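# Apprendre à une pince à ne pas toucher les murs

*Entretien, février 2024*

Hala Zoubi travaille depuis trois ans sur les passages étroits. Dans son équipe, chez Stiltent, on appelle ainsi toutes les situations où une pince doit avancer entre des parois trop proches pour qu'une caméra extérieure serve à quelque chose. La méthode qu'elle vient de présenter, baptisée Lesmont, s'entraîne entièrement en simulation, avec une seule vue, celle que le robot a de ses propres doigts.
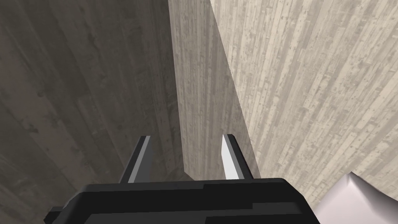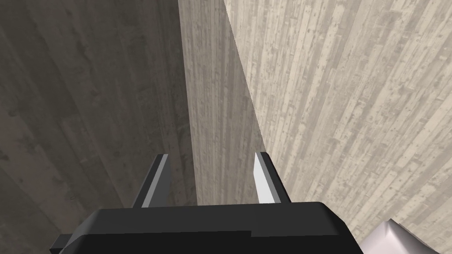

Vues de simulation : la pince ouverte entre des parois texturées.

« La question de départ était simple, dit-elle. Est-ce qu'on peut estimer la distance aux parois quand on n'a presque rien d'autre que de la texture dans l'image ? » Les approches habituelles s'appuient sur un capteur de profondeur. À très courte portée, celui que son équipe utilisait rendait des valeurs inexploitables, et il fallait soit le changer, soit s'en passer. Le groupe a choisi la seconde voie, d'abord pour une raison de budget, reconnaît-elle.

Le principe tient en deux étapes. Un premier réseau apprend à prédire, pour chaque zone de l'image, l'orientation de la surface qui s'y trouve. Un second reçoit cette prédiction, la position des articulations et les quatre dernières commandes envoyées au bras, puis propose un petit déplacement. Aucune carte de l'environnement n'est conservée. « On a essayé d'en garder une. Les erreurs s'accumulaient, et au bout de quelques secondes la carte disait qu'il y avait de la place là où il n'y en avait plus. »

Le choix des textures a pris plus de temps que prévu. Les premières versions du simulateur utilisaient des murs de couleur unie. Le réseau obtenait de bons scores, mais il s'appuyait uniquement sur la différence de luminosité entre les plans. Dès que l'éclairage changeait, il confondait un angle rentrant et un angle saillant. L'équipe est donc passée à des surfaces irrégulières, avec du grain, des taches et des lignes qui convergent avec la perspective. « Les lignes aident énormément. Le problème, c'est qu'elles aident trop. Si toutes les textures en ont, le réseau ne regarde plus que ça. »

Pour l'éviter, un tiers des scènes d'entraînement emploie des textures sans direction dominante. Les autres mélangent des motifs orientés et des motifs tournés au hasard, de sorte que le sens du grain ne renseigne pas à lui seul sur celui de la paroi. L'entraînement complet porte sur 1 598 scènes. Les essais de validation ont été menés sur 262 scènes mises de côté dès le début, dont aucune texture n'apparaît dans l'autre ensemble.

Sur ces 262 scènes, la pince atteint la position demandée sans contact dans 144 cas avec la version de base, celle qui n'a pas la première étape. Hala Zoubi ne souhaite pas encore donner le chiffre de la version complète. « Il est meilleur, c'est certain. Mais on a découvert en novembre une erreur dans le calcul des collisions : les contacts du boîtier n'étaient pas tous comptés, seulement ceux des doigts. Il faut tout relancer. Je préfère attendre que de publier une valeur que je devrai corriger. »

Cette erreur l'a conduite à modifier autre chose. Le boîtier de la pince est plus large que l'écartement des doigts, et c'est lui qui touche le plus souvent. Or la politique apprise se comportait comme si le robot se réduisait à ses extrémités. Elle engageait les doigts dans un intervalle où le reste ne passait pas. Depuis, la pénalité de contact s'applique à l'ensemble du bras, et la récompense liée à la progression est divisée par deux lorsque la marge latérale descend sous un seuil fixé à la main.

« Ce seuil, c'est la partie que j'aime le moins, admet-elle. On l'a réglé en regardant des trajectoires. Si vous changez de pince, il faut le refaire. » Son collègue Jaber a proposé de le faire apprendre par le réseau lui-même. Les premiers résultats étaient instables : le robot devenait si prudent qu'il ne bougeait plus du tout, ce qui, du point de vue de la pénalité, est une excellente solution.

Pourquoi garder la pince ouverte pendant l'approche, alors que fermée elle serait moins encombrante ? La réponse est pratique. Dans les tâches visées, il faut saisir quelque chose au fond, un câble ou une bague, et l'ouverture sur place demande un espace qui n'existe pas toujours. Une variante avec fermeture partielle a été testée sur un petit nombre de scènes. Elle passe mieux, mais l'ouverture finale échoue plus souvent, et le bilan ne justifie pas pour l'instant la complication.

Reste la question du passage au réel. Le banc d'essai de Fulwood, où l'équipe dispose de quelques semaines par an, comprend un couloir réglable fait de panneaux que l'on peut rapprocher. Un premier lot de 1 507 images y a été enregistré pour évaluer le réseau d'orientation seul, sans que la politique commande le bras. Les prédictions sont correctes sur les panneaux mats. Elles se dégradent nettement sur les surfaces brillantes, quasiment absentes des parois simulées.

« Ça ne m'a pas surprise, dit-elle. On avait écrit dans le rapport que ça arriverait. » Deux pistes sont à l'étude. La première consiste à ajouter des reflets dans le simulateur, ce qui ralentit beaucoup le rendu. La seconde, moins coûteuse, serait de demander au réseau d'indiquer sa propre incertitude et d'arrêter le bras lorsqu'elle devient trop forte. Elle penche pour la seconde, au moins dans un premier temps, même si les arrêts fréquents agacent les gens qui feront les essais.

À ceux qui voudraient reprendre la méthode, elle conseille de commencer par les scènes les plus étroites et d'en vérifier quelques-unes à la main, en affichant la vue de la pince à chaque pas. « Les courbes étaient très belles chez nous pendant des mois. L'erreur de collision, on l'a trouvée en regardant une séquence en entier, image par image. »

Le code du simulateur doit être mis à disposition une fois les essais relancés. Les poids du réseau suivront, sans date annoncée.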